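Call for participants: Tollia footwear wear study

Stadosora is recruiting adults who spend most of the working day on their feet to take part in a study of moulded foam footwear. The study is called Tollia and is run from our premises at Poklow. Recruitment opened on May 3, 2024 and will stay open until all 50 places have been filled.

Foam clogs are now common in kitchens, clinics, salons and garden centres, yet most published wear data comes from running shoes, which are loaded differently and replaced on a different cycle. Tollia will record how foam soles compress over a period of ordinary work, and whether the wearer's own view of comfort changes at the same rate as the sole.

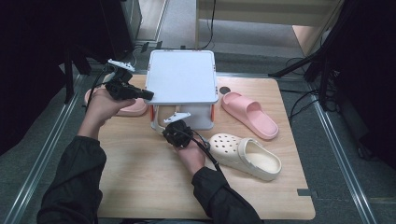
8 min read

What taking part involves

Participants are issued with one pair of clogs and asked to wear them at work for 8 weeks, beginning in June. There is no minimum number of hours per shift, but the shoes should be your main work footwear for the whole period. They should not be worn for driving, sport or the journey to and from work.

You will attend the Poklow premises at the start and again at the end. At the first visit your feet are measured, both sitting and standing, and the shoes are fitted. At the second the shoes are returned, the foot measurements are repeated and you complete a closing questionnaire. Each visit takes 20 minutes.

Between visits you keep a short diary, on paper or online. It asks for the length of each shift, the type of floor, and a comfort score at the beginning and end of the shift. Missed days should be left blank. Please do not fill them in later from memory -- a gap is easier to deal with than a guess.

Who can apply

You should:

- be aged 18 or over
- stand or walk for most of a normal shift
- work at least three shifts a week
- be allowed by your employer to wear clogs with ventilation holes
- be able to attend both visits in person

We cannot accept applicants who need safety footwear with a protective toe, who wear prescribed insoles, or who have had foot or ankle surgery in the past year. People with diabetes should speak to their practice nurse before applying and should mention the condition on the form.

Applications are welcome in all adult sizes. We are short of applicants at size 41 and below who work on hard floors such as tile or sealed concrete, and a suitable applicant in this group is likely to be offered a place quickly.

Footwear and fit

The study uses a clog with a heel strap that can be moved. Participants are placed at random in one of two groups. The first wears the strap behind the heel throughout. The second wears it forward, over the top of the shoe. You cannot choose your group and we ask you not to change the strap position once the diary has started.
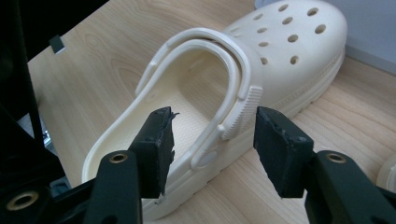

Cream foam clog with perforated toe and pivoting heel strap.

Fit is checked at the first visit with your usual work socks, so please bring a pair. If the shoes rub or slip in the first week, contact us and we will exchange them once for another size. After that point an exchange would break the wear record, and you would be withdrawn with no loss of payment for the weeks completed.

Wash the shoes by hand in lukewarm water and dry them away from radiators and direct sun. Foam of this kind can shrink when heated, and a shrunken pair cannot be measured. Note each wash in the diary.

Payment and expenses

Participants who complete the study are paid by bank transfer after the second visit. The rate is set out in the information sheet. Those who leave early are paid in proportion to the diary weeks returned. Bus and rail fares to Poklow are refunded on production of a ticket or receipt; parking is not.

Your information

Names and contact details are held separately from diary and measurement data and are deleted when the study closes. Results are published for the group as a whole. Employers are not told who has applied. You may withdraw at any time without giving a reason, and may ask for your diary to be removed up to the date of your second visit.

How to apply

Complete the short form on the Tollia page of the Stadosora website, or ask at the Poklow reception desk for a paper copy. The form asks for your shoe size, your job, your usual shift pattern and the main type of floor at your workplace. Applicants who meet the criteria will be sent the information sheet and a choice of visit times. If you are not offered a place you may ask to go on the reserve list -- reserves are called in order of application within each size group.

Related items

Cirillo flooring survey: call for workplaces with hard floors
Laboratory assistant (part time), Poklow
Preparing for a foot measurement visit
Paper diary or online diary: notes for participants
Stadosora studies now closed to applications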